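Peel-and-stick wallpaper: your questions

I've been papering rented rooms, cupboards, stair risers and one very patient chest of drawers for years now, and I still get a little thrill when a new roll arrives. These are the questions that land in my inbox most often. If yours is missing, do write in!

Will it damage my walls?

On sound, fully dried paint it usually comes away cleanly. Old or flaky paint is another story, and so is anything painted in the last month. Stick a small offcut somewhere hidden, leave it for 10 days and then peel it slowly. If paint comes with it, sort out the wall first.

How do I work out how many rolls I need?

Measure the width of each wall and the full height, then add a bit to every drop for trimming. Big repeats eat up more paper than you'd think. My hallway is done in Navard, a leafy print with a 63 cm repeat, and I went back for another roll halfway up the stairs (it was out of stock until July, so the stairs stayed half leafy).

Do I need to match batch numbers?

Yes, please do! Two rolls of Xia I bought months apart looked the same in the shop and quite different side by side in the bathroom. Buy everything together and check the labels before you open anything.

What tools should I get?

A sharp knife with plenty of spare blades, a felt-edged smoother, a spirit level and a pencil. Change the blade far more often than feels sensible. A dull one drags and tears, and vinyl is especially unforgiving.

Can I do it on my own?

Small areas, yes. For full-height drops I'd rope in a friend. Reece Marsden helped with my bedroom and his one job was holding the backing paper out of the way, which made the whole thing so much quicker.

Which patterns are easiest for a first go?

Anything scattered! Terrazzo, speckles, loose confetti shapes. Stripes and checks show every wobble, but with random chips of colour your eye just slides over a join.

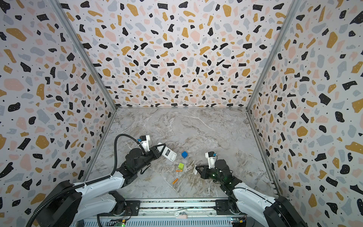 Small florals are nearly as forgiving. I'd save large geometric designs for your second or third room, when you've got a feel for how much the paper stretches as you smooth it.

How do I deal with corners?

Don't try to wrap a whole width round an inside corner. Cut the strip so that it turns by 2 cm, then start the next piece over that overlap with a fresh plumb line. Corners are hardly ever straight, even in new houses.

I've got bubbles. Help!

Lift the strip back to the bubble and smooth it down again from the middle. For a tiny one, prick it with a pin and press the air out with your thumb.

Can I use it in a kitchen?

Away from the hob and the sink, happily. Check the heat guidance on the roll. Mine behind the bread bin is Daltitex and it wipes down beautifully.

Is there a primer you like?

I use Greltico on chalky walls. Let it dry overnight and start in the morning, when the light is good.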